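3 min read

Section 4. Mounting the House Number Plaque

The Dornwood plaque ships with a paper template, 3 threaded studs and a tube of exterior adhesive. Have a level, a pencil and a masonry bit ready. These steps cover brick, stone and stucco. For siding, go to Section 5.

1. Tape the template to the wall with its top edge level. Check that the number can be read from the street.

2. Mark the stud holes through the template and take it down.

3. Drill each hole 3 inches deep. Blow the dust out.

CAUTION: Wear eye protection. Do not drill within 11 inches of a light fixture or doorbell until the power is off at the panel.

4. Screw the studs into the back of the plaque by hand. Do not use pliers.
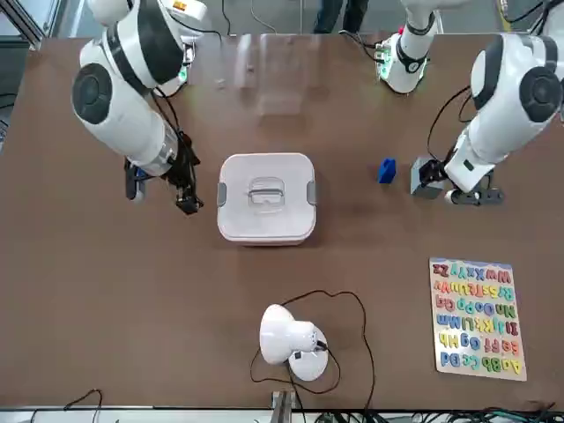
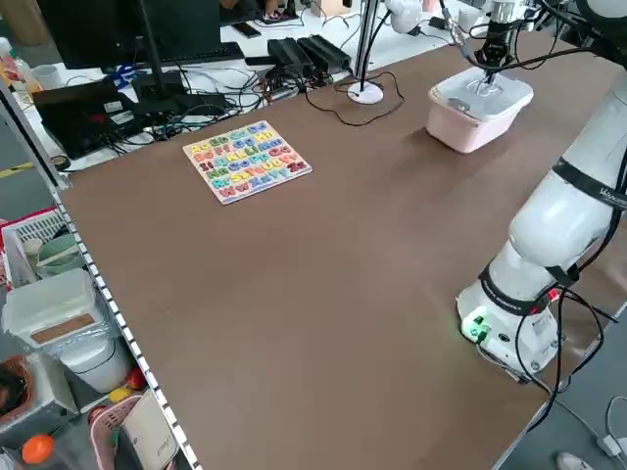 Brown tabletop, white robot arm. 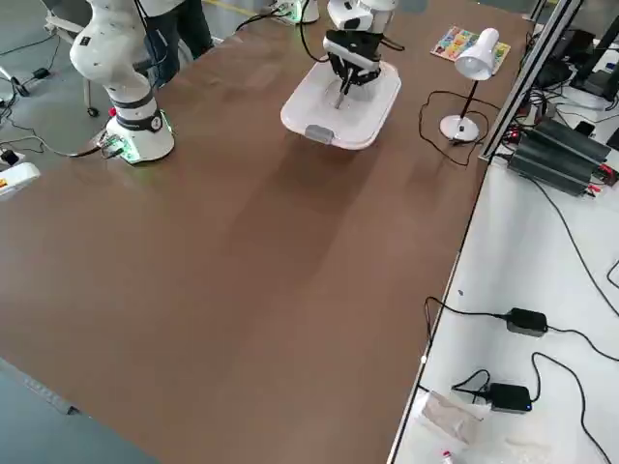
5. Dry fit the plaque. If a stud binds, widen that hole slightly.

6. Fill the holes halfway with adhesive and press the plaque in. Tape it in place overnight.

NOTE: Copper plaques darken outdoors. Wax slows this down but will not stop it. Bronze and painted plaques need only soap and water.

Replacement studs and templates are sold separately. Give the finish and the number of digits when ordering.

14 shares | 3 comments

Rochelle Dunleavy
Is the adhesive OK on painted brick?

Gus Baptiste
Rochelle, I scraped the paint off around the holes first. Mine is still up.

Torunn Fjeld
Lost my template. Can I print one at home?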